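Data collection catch-up, kitchen tasks – minutes

Present: Vasilis Pavlović, Ermira Mladenović, Selma Lazarević, Nataša Ionescu (on the phone, in and out), and me, Amr Mansour, typing. I took over the minutes halfway through coffee, so if I've got your words wrong, write to me and I'll fix them!

1. Last meeting's minutes
Fine with everyone, except that Selma wants it noted she never agreed to do all the labeling by herself. Noted, Selma.

2. Where we are with the episodes
Vasilis read out the numbers. We have 614 episodes uploaded for the table tasks, and 26 of those got thrown out in review. Thirteen of the 26 were tracking dropouts, where the gripper pose jumps in the middle of a reach, and the rest were mostly people starting the recording before they'd settled on what they were doing (I did a few of those, sorry). Ermira said she'd like the reason for each rejection written in the sheet, as "bad" doesn't help her when she's trying to fix the instructions. We all said yes to that. Vasilis will add a column.

Nataša asked if the rejected ones could still go in for pretraining. Long talk about this, no decision. Selma is against it, Vasilis is for it as long as they're tagged, and I can see it both ways.

3. Home kitchens
This took up most of the hour. We've been recording in real homes in Ullville, with the hand-held grippers, and everybody likes what's coming back so much better than the stuff from the test bench at Rakix. Things sit where people leave them. Every table is different, and the model needs to see that if it's ever going to put a bowl somewhere sensible in a kitchen it hasn't met before. 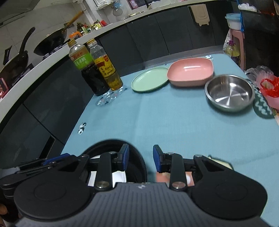

Ermira's worry is that we all move the same way by now. She watched a batch of our plate and bowl episodes back to back and said she could tell who was holding the gripper just from the approach – I always come in from the left, it seems, and Selma goes slowly and then grabs. She'd like us to mix up the starting positions, and to swap collectors between homes so that one kitchen doesn't end up meaning one person. I thought that was a really good point and said I'd redo the rota.

We also talked about tidying up before recording. Selma had been moving things off the table first, and Vasilis asked her to please stop doing that. Leave bottles and bags and whatever else alone unless they're breakable or private. If there's mail with a name on it, turn it over. Selma said okay, but she wants it in the written instructions so hosts don't think we're being rude about their kitchens.

Nataša's line dropped here and she came back for item 4.

4. Finger pads
The pads wear out quicker than we'd planned for, and a worn pad lets a smooth plate slip. Nataša has been talking to Dervishi about a new batch and is waiting on a price. Until then, check both pads before you leave the office, and if you change one, change the other too. Please put the change in the log! I found two sets swapped with nothing written down and it took me most of a morning to work out which episodes were which.

5. Skornumach upload tool
Still hanging on long recordings. Vasilis thinks it's the video check at the end and will try turning that off on one laptop only. Everybody else, keep episodes short and upload before you go home.

6. Target for August
We settled on 75 new episodes per home, with no more than a third of them the same task. Ermira wanted fewer and more homes, Vasilis wanted more. We'll look at it again once the first two homes are done.

To do
Vasilis: rejection column, test the upload fix
Ermira: new page of instructions, with starting positions and the bit about leaving things where they are
Me: rota with collectors swapped
Nataša: price from Dervishi
Selma: labels for the last batch (with my help, as agreed)

Next meeting at 10:30, same room, and Ermira is chairing.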